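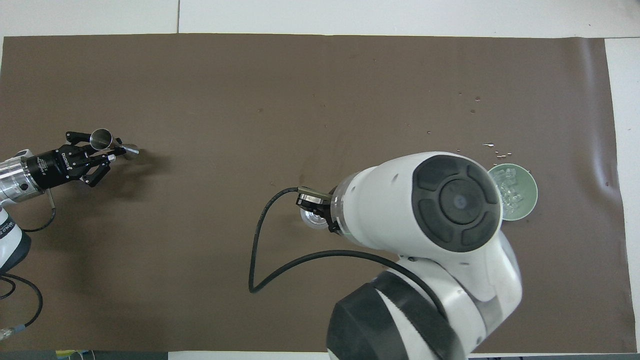 How to Share a Kitchen at Work
Speaker notes, lunchtime talk, 7 October 2026

Slide 1. Title

Wait for people to sit. Thank Fionnuala Keogh for the invitation and for the sandwiches, which are better than the subject deserves.

Say who I am. Eleven years managing offices, the last five at Fitzgerald, and in that time I have written more signs about sponges than I have written letters to my mother.

Slide 2. The survey

We asked everyone in the building one question in August: what annoys you most about the kitchen? 164 people answered. The last survey we sent, on pensions, got 82. Pause here. Let them feel it.

Top answer was dirty cups in the sink. Second was other people's signs about dirty cups in the sink.

Slide 3. The sign problem

Show the old Wosia Street sign: PLEASE WASH UP, YOUR MOTHER DOESN'T WORK HERE. Mention that at Wosia Street somebody's mother did work there, in payroll, and she took it down herself.

A sign works for four days. After that it's wallpaper. If you add a second sign to explain the first one, you have a collection.

(If they're laughing, tell the laminator story. If not, keep moving.)

Slide 4. Who owns the cup?

Main point of the talk, so slow down.

Shared cups get left. Personal cups get washed, mostly, or at least taken back to the desk to go bad in private. When we moved to Kukar House we bought 300 matching white mugs. It looked like a hotel for one morning. By spring we were drinking soup out of measuring jugs.

Then we stopped buying mugs and asked people to bring one. Complaints dropped. We also learned a lot about everyone's vacations and football teams.

Slide 5. The dishwasher

Two kinds of people load a dishwasher. I'm told they can work together if the desks are far enough apart.

What helped: one person per floor runs it at 5, the same person all month, with their name on the calendar. A weekly rota never got past its second week with us. Monthly is long enough to get good at it and short enough that you don't start giving speeches.

Ask for a show of hands - who has ever emptied it without being asked? Don't comment on the number.

Slide 6. The fridge

Keep this short, people are eating.

Friday clear-out, everything without a name goes. Pádraig Nic Giolla will want to raise the matter of his cheese. Let him. He had a name on it. We have apologized in writing.

Slide 7. What we spent

Mugs, a lot. Signs, more than you'd think. The Fakum online booking system for the microwave, which I approved, and which three people used, one of them me. Move on before anyone asks for the invoice.

Slide 8. Try this

Pick one rule and put a person's name next to it. Take the signs down, all of them, including the funny one. Look again in a month.

Questions. If there aren't any, ask Fionnuala about the teaspoons. She has a theory and it fills ten minutes.

Collect my own mug on the way out.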